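Moving the Lolthorpe notes off Kerano

October 7, 2023

I started moving my notes out of Kerano in August, after the sync client dropped support for the version of the operating system I use. 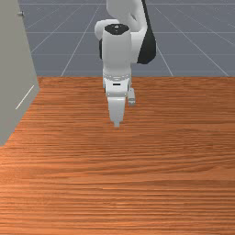
The export produced 1,203 text files in a single folder. Kerano names each file after the first line of the note, trims it to 20 characters and adds a number if the name is taken. Links between notes are written with an internal ID that appears nowhere in the exported files, so every link was dead on arrival.

The IDs are kept in a separate index, which the export menu leaves out unless "include system data" is checked. Vignesh Mudaliar pointed me to that setting. With the index in hand, a short script could match ID to file name and rewrite the links. It failed on names with a slash or a colon in them, and I fixed those by hand.

Dates were worse. Kerano stores the modified time in milliseconds and the created time in seconds. My first pass treated both as seconds and filed most of the archive far in the future. Dividing the modified time by 1,000 corrected it.

Attachments are still unsorted. The PDF scans came through intact, but the audio memos lost their titles, and I will have to listen to them one at a time.

The script is plain Python with no dependencies. Write to me if you want a copy. It has only been run on my own export, so keep a backup.

Contact | © 2023 Viorica Berisha | Back to top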